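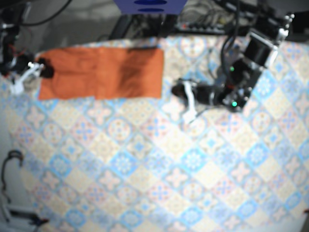 Skeris Folding Juggling Table

Every prop maker says its table sets up in seconds. We timed the Skeris and got nowhere near that on the first go, though it's quicker once the hinges loosen up.

Top height is 929 mm, a bit low if you're tall. Rated load is 2000 g per side shelf, so clubs are fine - bowling balls aren't, whatever the brochure hints. The "whisper quiet" latches click. Abdelghani Younis used one for a season of school shows at Praltthorpe and says the front row can hear it.

Colour: black or grey. The grey marks easily.

Rania El Ouafi still prefers the older Brouwer stand for street work, and on cobbles we'd agree with her. The Skeris wobbles.

Carry bag sold separately, which we think is cheeky at this price.

Item no. 3305
$600, GST included
Next shipment due in September, according to the supplier.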